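About Us

Flendport Supper Rooms rents out rooms for people to eat in. We don't cook, we don't cater and we have never owned a soufflé dish. You bring the food, or you bring somebody who brings the food, and we supply the tables, the chairs, the plates and a sink big enough to bathe a calf in. It took us years to get that down to one paragraph. The old version of this page ran to four and still left people asking what was for dinner.

How we started

The first room was over a shoe repair shop in Flendport. It sat 40 if everyone kept their elbows in, and it smelled of polish until the shop moved out and then for two years after that. We had one oven, which ran hot on the left. Regulars learned to put the pies on the right. When we finally replaced it, we got complaints.

Plinham came next. Plinham is an old seed warehouse with good floors and terrible acoustics, and it seats 100 for a sit-down meal. If you are planning speeches, please ask for the curtains. If you are planning to sit through speeches, you may prefer that nobody asks for the curtains.

Our newest room is in Kestport, two streets back from the harbor. The website used to say it had a view of the water. It has a view of a parking lot, and if you lean out of the pantry window there is a mast. We have changed the website.

The name on the door

The Kestport room is called the Gál Room, with the accent. The sign painter gave us a quote for the accent as a separate item. We paid it, and we would like everyone to notice it on the way in.

What you get

Every booking comes with the room, the kitchen, the crockery and a cupboard of tablecloths. The tablecloths deserve a word. We began with white ones, like sensible people, and then beets happened. These days we buy whatever hides the most, and we have given up on having them match. You may ask for a particular cloth. We will write it down, and you will get the one that's clean.

We also lend trays, pitchers, cake stands and a coffee urn that holds enough for 81 cups. The manual says 81. We have no idea who they had in mind for the last one.
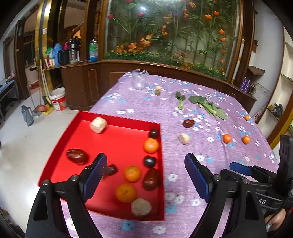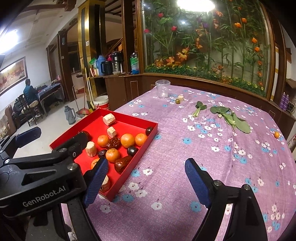
Red tray on the table, food on the tray

What people use us for

Mostly birthdays, wakes and retirement lunches, in an order that depends on the season. July is all family reunions, and you'll want to book those well ahead, preferably before telling the family. We've had choir suppers, a chess club that ate in complete silence, and a wedding where both sides brought potato salad and neither would try the other's. We stayed out of it. The leftovers were even.

The biggest thing we do is the open supper on 9th May, when all three rooms are free to anyone who turns up with a dish. Last time we fed some 300 people between the three rooms, a good share of it on deviled eggs. Please consider bringing something that isn't deviled eggs.

House rules

Leave the kitchen the way you'd want to find it, or the way your mother would, whichever is cleaner. Take your leftovers home. Don't move the piano at Plinham, even a little. Candles are fine if they're in something. Glitter isn't fine in anything.

If you break a plate, tell us and we'll knock it off the count. If you break a plate and hide it behind the radiator, we'll find it in the fall when the heat comes on and we move everything to bleed the pipes.

Come and look

You can see any of the rooms before you book. Mornings are best, since evenings usually have somebody's party in them, and we have lost more than one visitor to the buffet. Call or write to the Flendport office and tell us which room, how many chairs, and if you'll need the urn.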